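Caretaker government (Vodum)

In the island republic of Vodum, a caretaker government is the cabinet that stays on after a prime minister has resigned or lost the confidence of the Assembly, and that keeps the ordinary business of the country going until a new one is sworn in. Almost everyone on the islands has lived under one at some point, and older residents tend to speak of them with a certain fondness, much as one might speak of a long, wet spring.

Background

The first constitution said very little on the matter. It asked the outgoing ministers to "remain at their desks" and left the rest to good manners, which served well enough while the Assembly had only two parties in it. When the Helis Union split in April of its second term, no leader could gather a majority of the 100 seats, and Prime Minister Rozália Kolář, who had already given her farewell speech, found herself in office for another 200 days. Her cabinet paid salaries, kept the ferries running and signed almost nothing else.

Powers and limits

The Jotilow Rules, named for the harbor town where they were agreed, were written by a panel of jurists under Rajeshwari Kulkarni. They allow a caretaker cabinet to spend money already voted, to answer emergencies and to fill posts for up to 9 months. It may not sign treaties, sell public land or name judges. Opinions differ on how firmly all this binds anyone. Siamak Ghasemi, in his long and very readable history of the Assembly, treats the rules as a promise between parties, while Ladan Esfahani has argued that the courts could enforce them if anybody cared to ask.

Forming a new cabinet

The president receives the party leaders one by one at the Kordestani House and then names a prime minister-designate, who has three attempts to win a vote of confidence. Sibusiso Hlongwane used up all of his and was, by most accounts, very gracious about it. 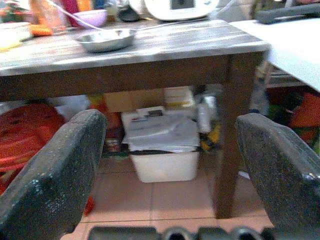
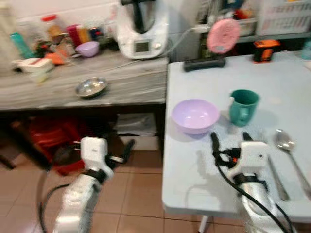 If the third attempt fails, the Assembly is dissolved and the caretaker cabinet carries on through the election that follows. Ministers who are standing for a seat are expected to hand their daily work to a deputy for the length of the campaign, although the prime minister is excused from this. The cabinet's last duty is to prepare a handover book for its successors, listing unpaid bills, open court cases and any letters still waiting for a reply.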